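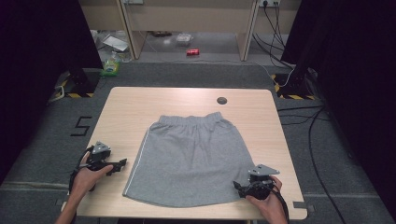 Gray knit skirt with a thin white side stripe, laid flat on the table

Stendero Pocket Interview Recorder
by Skalden

In stock. Ships with wrist strap, foam windscreen, USB-C cable and soft pouch.

We love this little recorder. It was made for people who collect voices for a living (or would like to): radio reporters, podcast hosts, oral history folks, students cutting their first feature. You turn it on, you press the big red button, and it records. There's no menu to get through first, and the screen shows you the two things you want to see, your level and your time.

The Stendero weighs 138 grams with its battery in, so it sits happily in a coat pocket or on top of a stack of papers. The body has a slightly rough finish that stays quiet in the hand. Anyone who has listened back to a lovely interview and heard their own fingers squeaking all over it will know why we're so happy about this!

Sound

The built-in pair of microphones is tuned for speech. Voices come out full and close, and a busy cafe stays in the background where it belongs. You can set the pair narrow for one person talking or wide for a group around a table, using the slider on the left side. Narrow is the one we use most. Wide is great for street sound, church halls, kitchens, anything where the room is half the story.

There are also two inputs for outside mics. The first is a full-size XLR with phantom power, and the second is a minijack for a clip-on. Both can run at the same time and each is saved to its own file, so you can put the clip-on on your guest and hold a handheld yourself, then sort out the balance when you edit.

The recorder always keeps a safety copy at a lower level. If somebody laughs straight into the mic, open the safety file and the laugh is still there, clean.

Battery

Around 14 hours of recording on a full charge with the built-in mics. Phantom power will bring that down, and so will cold weather. The battery slides out from the bottom and you can swap in a spare in a few seconds, though you do need to stop recording first. You can also run the recorder from any USB-C power bank, and we've found that very handy on long meeting nights.

Pre-record

Our favorite feature, hands down. When pre-record is on, the Stendero holds the last 18 seconds of sound in memory and adds them to the front of your file when you press the red button. So when your guest says the best thing of the day while you're still fussing with your headphones, you have it. Pre-record uses some extra battery. It's off when the recorder arrives, and you turn it on by holding the red button while you power up.

Marks

Tap the side button during a recording to drop a mark. Marks are saved inside the WAV file, and most editing programs will show them on the timeline. If yours doesn't, the recorder also writes a plain text list with the time of each mark.

Details

Recording formats: WAV at 24 or 32 bit, MP3
Storage: microSD card (not included)
Inputs: one XLR, one 3.5 mm minijack
Outputs: 3.5 mm headphones with their own volume wheel
Speaker: small mono speaker, for checking only
Screen: black and white, with backlight
Tripod thread: yes, on the back
Also works as a USB microphone: yes, with no driver to install
Warranty: 2 years

Goes well with

Hamdan Short Handheld Mic. Tough, very forgiving of wind, and short enough that you don't look like you're pointing a stick at people. Our pick for street interviews.

Nornach Clip Mic. Tiny, with a good long cord. Please buy the spare windscreens with it, they do wander off.

Hamdan Folding Headphones. Closed back, flat enough for a laptop bag, and the pads can be replaced.

Updates

Feb 21, 2021: Version 2 of the recorder software is up on the downloads page. It makes startup faster, fixes the wrong clock time on long files, and lets you lock the buttons by sliding the power switch the other way. Copy the file to your card, put the card in, and switch on with the battery at least half full. Your settings will be kept.

The dark green body sold out faster than we thought it would. More are due in March, and you can leave your email on the color menu if you'd like a note when they land. Black and sand are both here now and go out the next working day.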